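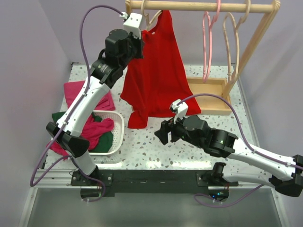

Laundry Sunday, a thread. The big closet is hopeless so I'm trying to live off one small wooden rack until June. Wish me luck

Rule one: if it doesn't get a hanger it goes back in the basket. The basket is winning

Séverine swears by the skinny velvet hangers. I had 30 of them once and they shed on everything -- never again

Red goes at the left end, always. I grab it half asleep and I don't want to think

Also the tray under the rail is for socks and ONLY socks. Hipólito put his keys in there and we lost 20 minutes this morning

ok who has a good way to keep wide necklines from sliding off one shoulder? Clips leave dents. Rubber bands look awful. Taking all ideas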